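September 2023
Posted by the author of the Flulside notebook

Can a machine put the shopping away yet?

I have kept a list on this blog since I gave up factory work, of jobs I would happily hand over to a machine. Drying up is on it, and so is changing a duvet cover. The one that gets the most letters is putting the shopping away, so I have spent some time on it this month.

For 11 years I worked at Brunner, on the packing floor at Jesbridge. We had machines that could lift a full pallet and set it down within a hair of the line. They were very good, and they were good because everything came to them the same way up, in the same place, at the same speed. If a carton arrived on its side, a person walked over and turned it.

A kitchen has none of that. The bags come in, things get put on the floor, and the shelf is wherever the shelf is. Getting a gripper down to floor level beside a shelf leg, with a soft packet to take hold of, is a different sort of job from anything we did at Brunner.

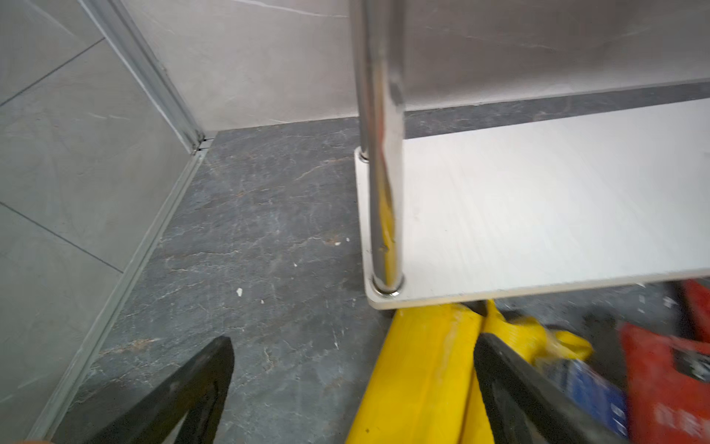
What is hard about a packet

People tend to think the clever part is knowing what a thing is. I would say that part is mostly done. The trouble starts at the fingers. A person picking up a bag of rice changes their grip several times on the way to the cupboard and never thinks about it. Two stiff fingers have to settle on one grip and make do.

Squeeze too lightly and the thing slides. Squeeze too hard and you have broken what was inside. Film wrapping makes it worse, as it moves about over the contents.

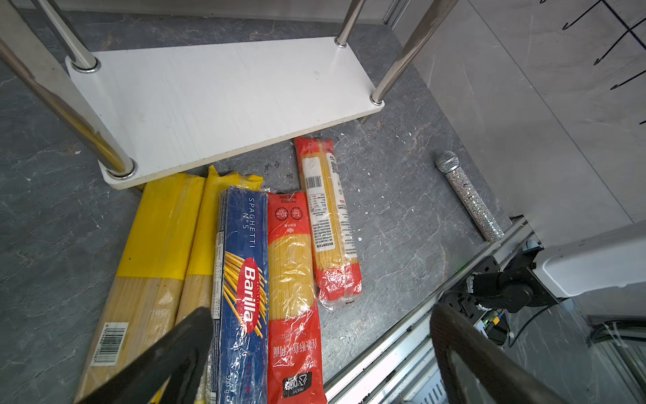
My own test at home is a plain one. Would I trust the machine to do the job while I was out at the shop in Minska? For hoovering, yes, and I have done so for years. For groceries, no. Take spaghetti. A boxed packet like the blue Barilla one has flat sides and keeps its shape, and I think a decent arm could manage it today. The bags on either side of it are another matter – same food, but the wrapping gives, and dry pasta snaps.

Speed is the other thing. It takes me roughly 2 minutes to empty a bag of shopping, and I am not quick. If a machine needs half the evening I don't mind, so long as I needn't stand over it. If I have to stand over it, I may as well do the job myself.

So groceries stay on the list for now, marked "not yet". On the shop floor I would mark it "yes, for boxes". I will look at it again next June. Duvet covers I am leaving blank.

Contact | Copyright Flulside notebook | Back to top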